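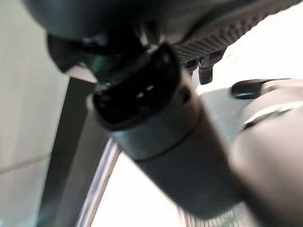 Der kleine Laden in Trerneck hat jetzt Getränke, Snacks und echte Einkaufskörbe, und ich bin so begeistert, dass ich einen ganzen Thread daraus machen muss. Wer sich für Regale, Flaschen und Chipstüten auf engem Raum interessiert: bitte Platz nehmen!

Kurz zur Vorgeschichte. Flivari ist unser Mini-Markt, 44 Quadratmeter Verkaufsfläche, und ich mache dort seit dem Frühjahr die Warenplatzierung. Vorher habe ich Bücher sortiert. Ist näher beieinander, als man denkt, nur dass Bücher nicht wegrollen.

Ein Teil der Regale stammt aus einer Auflösung in Flarnbridge und hat uns samt Transport 840 Euro gekostet. Ich freue mich immer noch über den Preis. Den Rest haben wir bei Åberg bestellt, mit der Ansage, dass es ruhig zusammengewürfelt aussehen darf. Tut es auch, und ich mag das sehr.

Erste Lektion vom Einräumen: Böden mit 60 cm Tiefe klingen großartig und schlucken alles. Man stellt hinten was rein und sieht es im November wieder. Bei den schmalen Böden kommt man überall mit einer Hand hin, ohne vorne drei Sachen umzuwerfen. Seitdem liegen auf den tiefen nur noch große Packungen.

Zweite Lektion: Farbe zuerst, Marke danach. Ich weiß, die Lehrbücher sehen das anders. Aber wenn ich selbst einkaufe, suche ich „die grüne Flasche“ oder „die blaue Tüte“, und erst wenn ich davorstehe, lese ich, was draufsteht. Also räume ich auch so ein. Wer schon mal mit einem müden Kind an der Hand einen Eistee gesucht hat, weiß, wovon ich rede.
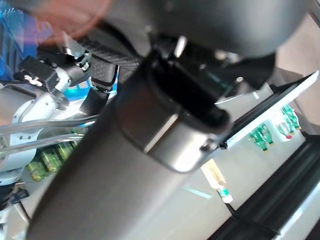 Farbblöcke sind meine große Liebe in diesem Laden, und Grün ist der Block, bei dem es am schnellsten funktioniert hat. Man muss keine Schilder malen und niemandem etwas erklären, das Auge läuft von allein hin. Die Reihe mit den grün-gelben Etiketten zum Beispiel zieht schon aus dem Augenwinkel, und wo die Flaschen mit den grünen Deckeln beisammen sind, ist gleich noch eine Ecke in derselben Farbe da. Dazu die weiße Regalkante mit der schwarzen Leiste drunter, die hält das Ganze optisch zusammen. Ich könnte stundenlang davorstehen!

Kleiner Nachtrag dazu, weil gestern jemand gefragt hat: Ja, innerhalb einer Farbe sortiere ich nach Höhe. Klein nach vorn, groß nach hinten, sonst verschwinden die kleinen Sachen komplett. Und Etikett immer zur Kundschaft drehen. Dauert zwei Sekunden pro Flasche und macht einen Unterschied wie frisch geputzte Fenster.

Geht es auch mal schief? Klar. Mein erster Versuch mit einem roten Block war eine Katastrophe – Tomatensaft neben Waschmittel neben Erdbeerbonbons. Sah toll aus und hat alle verwirrt. Farbe also nur innerhalb der Warengruppe, das habe ich mir dick in mein Notizheft geschrieben und zweimal unterstrichen.

Jetzt zu den Snacks, meiner heimlichen Lieblingsabteilung. Tüten sind fies. Sie stehen nicht, sie lehnen, und wenn man vorne eine wegnimmt, kommt der Rest hinterher. Mein Trick: ein schmaler Kartonstreifen als Stütze unter die Rückseite, dann kippen sie leicht nach hinten und bleiben dort. Außerdem nie zu voll. Lieber einmal mehr nachfüllen und dafür keine Brösel in der Packung.

Und dann diese ewige Frage, ob in einem so kleinen Laden überhaupt Körbe gebraucht werden. Ich war von Anfang an dafür! Mit zwei freien Händen nimmt man eine Flasche und eine Tüte, und dann balanciert man sich zur Kasse und lässt den Joghurt da. Mit Korb geht man noch eine Runde. (Und ich bin selbst so eine, die „nur schnell Milch“ holt und mit halbem Abendessen heimgeht.)

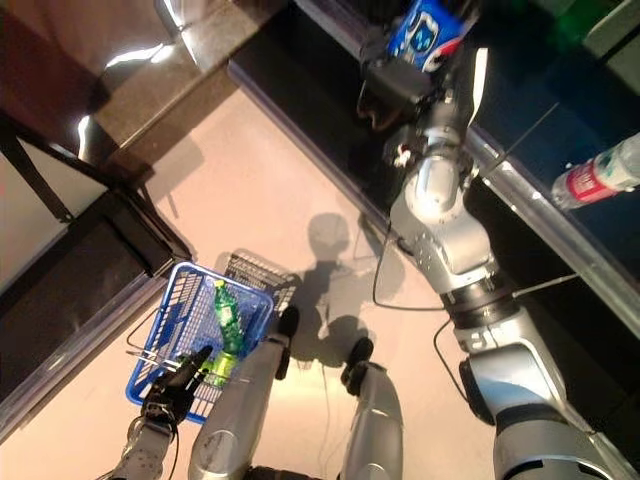

Körbe brauchen für mich einen ordentlichen Henkel und offene Seiten, damit man beim Kassieren gleich sieht, was drin ist. Ich habe mich für Kunststoff entschieden, der lässt sich abspülen und wiegt fast nichts. Der blaue mit dem Drahthenkel ist mein Favorit, und die grüne Flasche darin passt aufrecht hinein, das war mir wichtig. Eine blaue Snacktüte mit weiß-rotem Aufdruck dazu, und der Filmabend steht. Die Wasserflasche mit dem roten Etikett, die da quer auf dem Boden des Regals liegt, hätte ich allerdings gern wieder aufrecht, da juckt es mich in den Fingern.

Überhaupt, liegende Flaschen. Meine Regel: Jedes Mal, wenn ich an einem Regal vorbeikomme, stelle ich genau das auf, was liegt, und sonst nichts. Sonst fange ich an umzusortieren und bin nach einer Stunde noch am selben Meter. Ich spreche aus Erfahrung. Mehrfacher.

Was mich auch glücklich macht: der helle Fliesenboden mit diesem Stich ins Rosa. Ich war erst skeptisch, aber er wirft das Licht schön zurück, und gerade neben den dunklen Regalen wirkt alles gleich freundlicher. Man sieht natürlich jeden Krümel. Der Besen steht griffbereit hinter der Tür.

Für alle, die daheim eine Vorratskammer haben: Vieles lässt sich direkt übernehmen. Nach Farbe innerhalb der Warengruppe, Kleines nach vorn, Tüten abstützen. Und stellt euch einen Korb daneben, in den alles kommt, was bald wegmuss. Ich habe das bei mir in der Küche gemacht und in einer Woche vier angefangene Packungen Nudeln verkocht.

Als Nächstes sind die Gewürze dran, davor habe ich richtig Respekt. Lauter winzige Gläser und gefühlt alle braun. Wenn ihr Ideen habt, wie man die auf schmalen Böden unterbringt, ohne dass der Zimt hinter dem Kümmel verschwindet – her damit, ich lese alle Antworten!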